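Small parts makers in Titby are struggling to replace the workers who are retiring from their shop floors, and the town's only trade school says it cannot fill the gap alone.

The school had 600 applicants this year for 12 paid apprenticeships. Usha Arumugam, who runs admissions, said most of those turned away took warehouse jobs within a month.

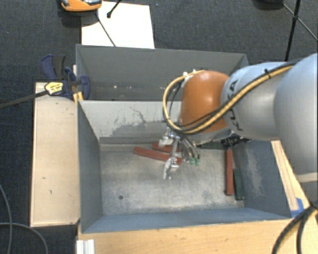
TITBY, November – At Lalura, a valve maker on the east side of town, two of the senior machinists plan to leave by spring. Murali Kulkarni has worked there his whole adult life and still trains new hires himself.

"It takes years before someone can hear that a tool is going dull," he said. "I can't write that down for them."

The company employs 1,329 people at all its sites. Its owner, Saeed Yazdani, has raised starting pay and now covers bus fare from Aksoy, where rents are lower. He expects to take on four apprentices next year if the school can send them.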